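Getting whites properly white again (without buying anything fancy) 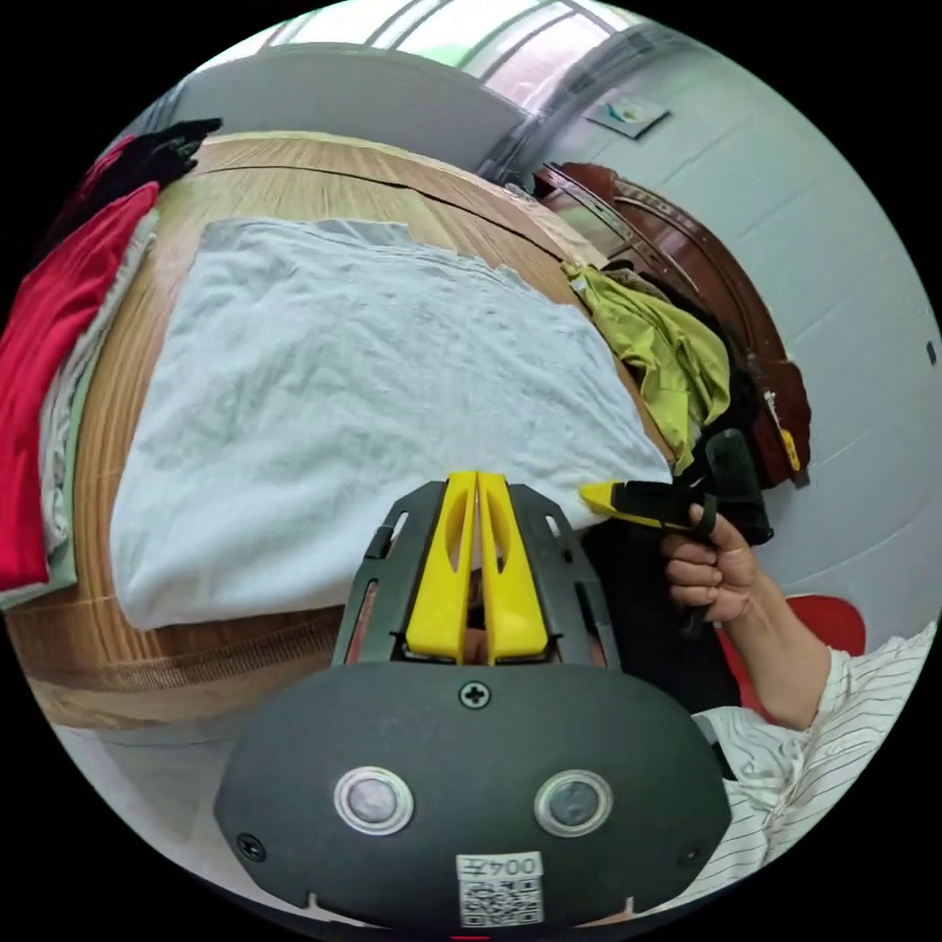 2 min read

I love a good white wash day! There is something so cheering about a pile of cotton that has gone in dingy and come out bright, and most of the tricks are ones your gran would recognise.

Start by sorting harder than you think you need to. Pale grey is not white, and neither is that cream pillowcase. One stray sock will dull a whole load over a few months, so whites get their own wash in our house, even if it means waiting until there are enough of them.

Soak before you wash. Dissolve two scoops of oxygen bleach in a bucket of hot water from the tap, push everything under and leave it for 4 hours, or overnight if it's table linen with old gravy on it. Check the label first and keep silk and wool well away. I used to buy Garkby powder and now I use whatever is on the shelf — the soak matters far more than the name on the tub.

Don't overfill the drum. You should be able to fit your hand in flat on top of the washing. And go easy on the detergent, as too much of it clings to the cloth and goes grey (my towels were dreadful for this until Malcolm Rowbotham at the Bickerstaff allotments told me to halve it).

Yellow collars and cuffs want a dab of washing-up liquid, rubbed in with an old toothbrush and left for ten minutes. Rust marks are a different thing altogether: lemon juice and salt, then out in the sun. August is brilliant for this, but any bright day will do.

Skip fabric softener on towels and tea towels. A splash of plain white vinegar in the softener drawer does a lovely job, and no, your sheets won't smell like a chip shop! Never mix it with chlorine bleach though, not even a drop.

Drying is half the fun. Give each piece a really good snap, peg it by the hem and bring it in while it still has a touch of damp in it. Then smooth it out with your palms on a clean table, working from the middle to the edges — you'll have far less ironing to do, and some things won't need any.

Posted 24 Apr 2022 in Laundry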